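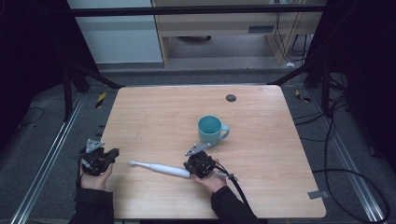 *By Deirdre Keogh, practice manager*

# About Lullari Dental

Lullari Dental is a family practice on the second floor of the old Wetell building, over the pharmacy. We see adults and children for checkups, cleanings, fillings, crowns, root canals and most extractions. We don't place implants or do braces here. If you need either one, we refer you out and send your X-rays ahead so you don't pay for a second set.

## How the practice started

Dr. Fiona Semple opened the office with one chair and a part-time receptionist. Before that she worked at a clinic across the river, where appointments ran 20 minutes whether the patient needed ten or 50. She wanted longer slots and fewer patients in a day, and the schedule is still built that way. A new patient exam takes an hour. A regular cleaning takes 45 minutes.

Dr. Janka Jurčo joined when the suite next door came up for rent and the wall came down between the two. She sees most of our patients under 12 and also takes the late appointments. The practice now has 7 people on staff and 2633 patients on the books.

## Who you'll meet

**Dr. Fiona Semple** handles general dentistry, crowns and root canals. She reads every X-ray with the patient in the room.

**Dr. Janka Jurčo** handles children's dentistry and general care. She speaks Slovak and Czech and is glad to use either one.

**Cadi Bowen** is our senior hygienist. She also runs the school visits each April, when she goes over brushing and flossing with the first and second grades. Last spring that came to 260 children.

**Meirion Edwards** does the billing. Call him before treatment if you want a written estimate - he can usually have one ready the same day.

## What we charge

Our fee list hangs at the front desk and we'll mail you a copy if you ask. We take most dental plans. Patients without insurance can join our yearly plan, which covers two cleanings, one exam and one set of X-rays, with a discount on other work. You can pay for larger treatment in installments, and we don't add interest.

## Brushing advice

We get asked about toothbrushes more than anything else. A manual brush with soft bristles is fine if you give it two full minutes. An electric one helps people who press too hard or have trouble with grip, and it doesn't need to be an expensive model. Change the head every three months.

## Visiting

We open at 7 in the morning for people who need to get to work. Parking is behind the building, and the elevator is through the side door by the loading area - the front entrance has stairs only. Please bring a list of any medicines you take.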